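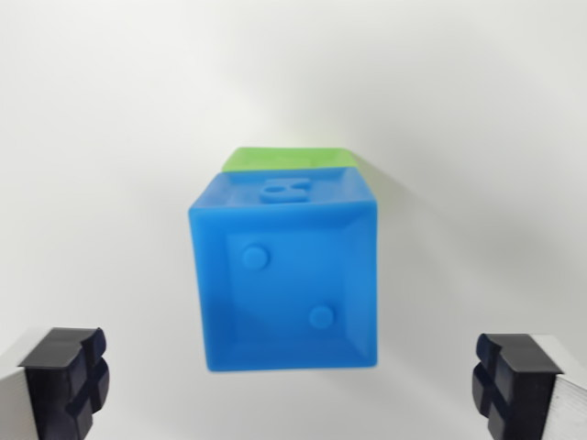
Marijke Maes says the rounded corners took longer than anything else. She wanted a block that a four-year-old could step on without screaming and that an eighty-year-old could pick up without having to look for the edge first. "Everyone thinks the dots were the hard part," she says. "The dots took an afternoon."

The blocks are called Rumeo. They are plastic cubes with a raised border on the face and the dots set inside it, in the pattern you know from dice. Maes and Konrad Hauser sell them from two rooms over a bicycle shop, under the name Ornusden. The first batch was 300 sets. They had sold 2,277 sets by the time we sat down at their table on 7 February 2018, and Hauser had the figure written on the back of an envelope because he expected me to ask.

I asked why anybody would need a block that is also a die, or a die that is also a block. Maes said it depends on who has it. Small children stack them. Slightly older children roll them and add. Her mother, whose eyesight is poor, plays a matching game with them at the kitchen table and reads the faces with her thumb.

"The border is for the thumb," Maes says. "You run into it, and then you know you're on the face. Then you look for dots. Without a border you're just feeling around on a piece of plastic."

Hauser did the drawings. He used to design lids for food containers, and he says the work was closer to this than people would guess. A lid has to tell your hand where it is. He made the early cubes with flat faces and did not like them. The dots wore down, and a stack of three would slide if you bumped the table. Setting the middle of the face lower than the edge fixed the wear. It did less for the stacking than he had hoped.

"They still fall over," he says. "They're blocks."

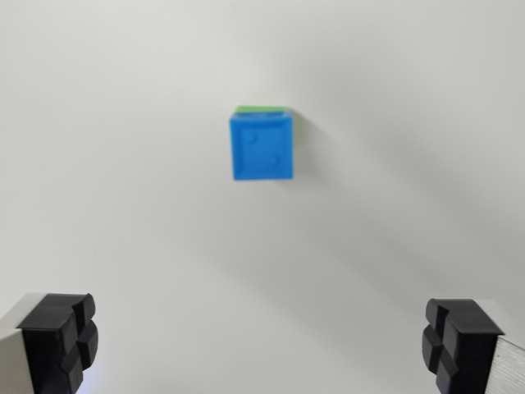
The two, on a blue cube. The strip of lime green shows along the top edge.

Color was a longer argument. Hauser wanted one color for everything because it was cheaper. Maes wanted seven. They tried a red that looked orange under kitchen lights and a yellow that her mother could not tell apart from the tablecloth. The set they sell now has a blue and a lime green. Maes picked the pair by putting samples on a white table, walking to the far side of the room and taking her glasses off.

"Blue and green sounds like a bad choice," she says. "People write to me about it. But that green is so light that you don't mix them up. I've had one person send a set back over it, and he wanted purple."

The most common game is one they did not write. A teacher in Ghiță sent them the rules on a postcard. One player has the green cubes and one has the blue. Both roll at the same time, and if the faces match, the first to put a cube on top of the other's gets to keep both. It is loud. Hauser has printed it in the rule sheet under the name Pasine, which was how the teacher signed the card.

I played four rounds against Maes and lost three. The cubes don't roll far. The corners are soft enough that I expected them to keep going, but on a table they turn over once or twice and stop. On carpet they hardly turn at all, and the rule sheet says so.
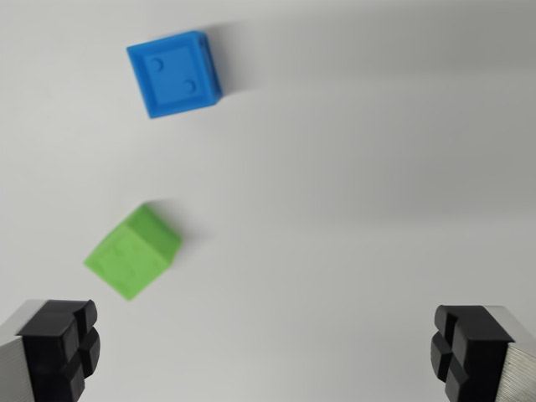
Rumeo cubes in both colors on a white tabletop.

The second year was slower than the first. They made 880 sets before the summer and still had boxes of them on the stairs in July. Hauser thinks the price was wrong. Maes thinks the box was wrong -- it had a drawing of a toddler on it, and shops put it with the baby toys, where the people who wanted a game never looked. The new box is plain gray with one dot on each side.

They get asked for letters on the cubes, and for numerals. Maes is not against numerals. She had some made and gave them to her mother, who could read the 1 and the 7 by touch and got the rest wrong most of the time. A 6 was worse than the others, as it turned into a 9 if she held it the other way up. Dots don't do that.

Letters she won't do. There are plenty of letter blocks already, she says, and some of them are very good.

A larger cube is next, for people with arthritis. Hauser has drawn it twice. The first was too heavy to throw. He hasn't had the second one made yet, and when I asked to see the drawing he said it was under the box of green ones, and that he would need some help to lift it.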